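About Us

Posted in April by the Viroritz office

Viroritz is a small laundry and mending service for sports clubs, schools and families. We work from two rooms on Stumska Street, number 119, behind the bicycle shop. The front room is for receiving and folding. The back room is for washing, drying and sewing.

We started with one client, the youth football club Correa. At that time the parents took the team shirts home in turns, and every family washed them in a different way. Some shirts became pink, some became short, and at the end of the season there were 17 shirts for a team of 20 children. The club asked if we could take the whole set after each match. We said yes, and we still wash for them now.

Today we wash for 15 clubs and two schools, and also for neighbors who bring their things in a bag on the way to work. In a busy week we handle 315 kilos of clothes. It is not a big number for an industrial laundry, but for us it is enough, and we would like to keep it so.

Our method is simple. Every client has a basket, and the clothes of one client do not meet the clothes of another client before they are washed, dried and folded. The baskets have holes in the sides, so the air can go through while the clothes are waiting. We empty all pockets and turn the printed shirts inside out. Strong colors are taken out first and washed alone in cold water. White clothes with a colored border are the most difficult for us, and we test the border with a damp cloth before we choose the program.

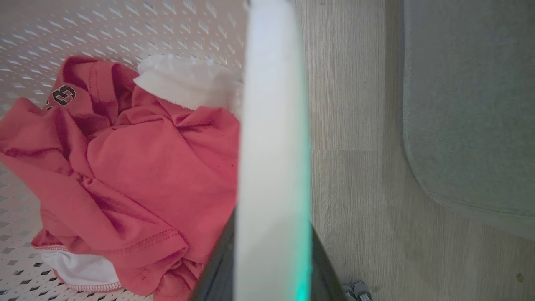
Red shirt and white pieces together in one basket.

Printed numbers need some patience. We do not iron over them and we do not put them in the hot dryer. They dry on the line in the back room, which takes until the next morning. For this reason we ask the clubs to bring their sets at least two days before the match. If a number has started to lift at the corner, please tell us when you leave the clothes, and we will look at it before washing.

Mending is done on the same premises. We close open seams, sew hems again, and change elastic and zippers. Small repairs up to the length of a hand are included in the price for clubs. For families there is a price list on the counter. We do not dye clothes and we do not clean leather or carpets. For these works we can give you the address of a good shop in Prastden.

We are often asked about lost socks. We keep a box for them near the door, and you are welcome to search in it at any time when we are open. Socks stay in the box until the end of the season. After this they become cleaning cloths.

The front room is open from 7 in the morning until 6 in the evening. If you come before work, you can leave your bag on the shelf at the left side, with your name and telephone number on a paper inside. Clothes for families are normally ready on the second day after noon.

Viroritz Laundry and Mending, 119 Stumska Street | Contact us | Copyright Viroritz, all rights reserved | Back to top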